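Section 4: Planning your ski trip with the Fletance trip planner

Welcome back! If you have worked through the first three sections you should now have the planner open, your home town filled in and your group listed by name and level. We are going to put all of that to good use and build a proper trip, from the choice of resort to the morning you click into your bindings. Make yourself a cup of tea, since there are a fair few steps, and you can stop after any of them. The planner keeps your place.

We have used a long weekend at Huron as our trip all the way through. It is a middling sort of mountain with gentle runs at the bottom, some long cruising ones in the middle and a couple of steep bowls up top, so most of the planner's buttons get pressed at least once.

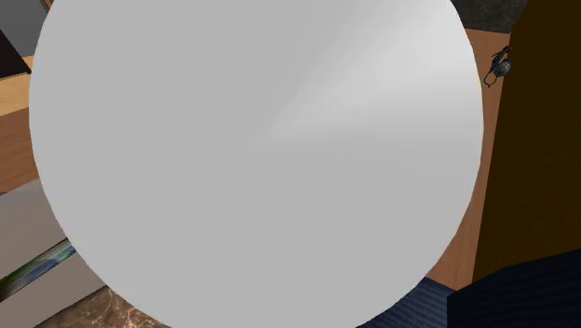
Zorcombe
Head of Guides and Help Pages, Fletance
Saturday, December 7, 2019

4.1 Before you start

Have these things to hand:

- the ski level of each person in your group (see Section 3 if you skipped it)
- the dates you can travel, and any dates you really can't
- your pass details, if anyone already has a season pass
- boot sizes for anyone who is hiring

Note: If you are travelling with small children, put their ages in as they will be on the first day of skiing. Ski school groups go by age on the day, and a birthday in the middle of the booking has caught out more families than you would think.

4.2 Choosing a resort

1. Open the Trips page and press New trip.

2. Type in your dates. If you have a few days' leeway at either end, tick Flexible and the planner will look at the days on both sides as well.

3. Choose how far you are willing to drive. The planner starts at 400 miles, which is a very long day in the car with ski boots rattling in the back, and most families bring it down a good deal.

4. Look at the list of resorts that comes up. Each one shows its vertical drop, its number of lifts and the split of easy, middling and hard runs. A small hill with a drop of 800 feet can be a lovely place to learn, so please don't scroll past the little ones too quickly.

5. Press the star beside any resort you like the look of. You can star as many as you wish and whittle them down later.

6. Press Compare. Your starred resorts will line up side by side, and you can drag them about until your favourite is on the left.

7. Press Choose under the resort you want. The others stay in your list in case of a change of heart.

Note: The drop is measured from the highest lift to the lowest base. Some resorts with a drop of 2000 feet need you to ride several lifts, one after another, before you get to ski the whole of it. Check the lift map as well as the number.

Caution: Opening dates shown in grey are the resort's hopes for the season. They move about with the weather, and a warm spell in late autumn can push them back. Do not pay for anything you can't get your money back on until the date has turned green.

4.3 Matching runs to your group

This is the part people tell us they enjoy most, and we do too. The planner takes the levels you set earlier and sorts the runs so that everybody has something to ski and somewhere sensible to meet for lunch.

1. From your trip, press Runs, then Match to group.

2. Wait for the map to fill in. Each skier or snowboarder gets a colour, and the runs that suit them are drawn in it. Runs that suit everyone are drawn in a thick line.

3. Press a run to read about it. You will see its length, its steepest stretch, whether it is usually groomed and which lift serves it.

4. If a run looks too much for someone, press Leave out and pick their name. It will come off their map and stay on the others.

5. Press Meeting place and choose a lodge or a lift station. The planner will suggest the one that most of your group can reach without a struggle – at Huron it chooses the Rweyemamu Lodge, halfway up, where the easy trail and the steeper runs come together.

6. Set a meeting time. We would put it a little before noon, as the lunch queues build very quickly after that.

Note: Snowboarders may like to tick Avoid flat sections. Long flat cat tracks are no bother on skis, but they mean a lot of unstrapping and pushing on a board, and a tired beginner will not thank you for sending them along one at the end of the day.

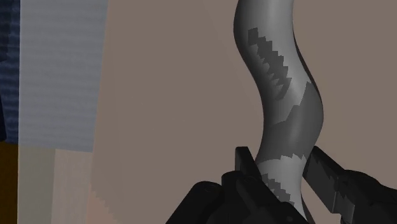
Once the meeting place is in, go back over each person's map one last time and look at how they get home from it. A run down that is easy in the morning may be scraped and bumpy by late afternoon, with the light going flat and everybody heading the same way. If you have a nervous skier in the group, look for a lift they can ride down. Lifts that take foot passengers downhill are marked with a small arrow, and you can add one as the last leg of the day in just the same way as you would add a run.

4.4 Lift tickets and passes

1. Press Tickets. Anyone with a pass already saved will have a tick by their name and needs nothing more.

2. For everybody else, choose the number of days. Tickets for two days or more are often cheaper bought together, and the planner will show both prices so you can see.

3. If you have a complete beginner with you, press Learner area first. Plenty of resorts sell a ticket for the bottom lifts only, and it is all a first-timer needs for a day or so.

4. Check the blackout dates. These are the busy days, mostly holidays, on which certain passes won't be accepted. They appear in red on your calendar.

5. Press Save. Nothing is bought at this point – the planner only keeps a list, and you pay on the resort's own page.

Caution: Prices are refreshed overnight. The price at the resort's till is the one that counts, and walking up to the window on the day is nearly always the dearest way to do it. Buy early if you can, ideally in September, when many of the season's passes are still at their lowest.

4.5 Hire, lessons and lockers

1. Press Extras and then Hire. Put in height, weight and boot size for each person. Please be truthful about weight, as the bindings are set by it and need to let go properly in a fall.

2. Choose where to collect. A shop in town is often cheaper and quieter than the one at the base, though you will have to carry everything. If you are staying right beside the lifts, the base shop may be worth the extra.

3. Press Lessons. Group lessons usually begin in the morning, and the planner will move your first run and your meeting time to fit round them.

4. Add a locker if the resort has them. One large one will generally take a family's shoes, bags and spare gloves.

Note: Try to collect hire gear the evening before. A queue for boots with an excited six-year-old and a lesson starting in ten minutes is nobody's idea of a holiday!

4.6 Printing and sharing the plan

1. Press Share and choose who should get a copy. Each person is sent their own map along with the meeting time.

2. Press Keep offline on every phone. Signal on the mountain comes and goes, and phones lose their charge quickly in the cold, so an inside pocket is the best home for them.

3. Press Print if you would like a paper copy. The map fits on one sheet and folds nicely into a jacket pocket.

4. On the morning itself, open the trip and press Refresh before you set off. Closed lifts and runs will be crossed through, and the planner will offer you another way round.

Caution: The planner is a help with planning and does not take the place of the signs on the hill. Always follow ropes, closures and the advice of the ski patrol, even where your map shows a run as open.

If you want to change the dates once a trip is saved, open it and press Edit. Your runs and meeting place will be kept, but tickets and hire will need checking again. Section 5 covers weather and snow alerts, including how to stop them waking you at five in the morning.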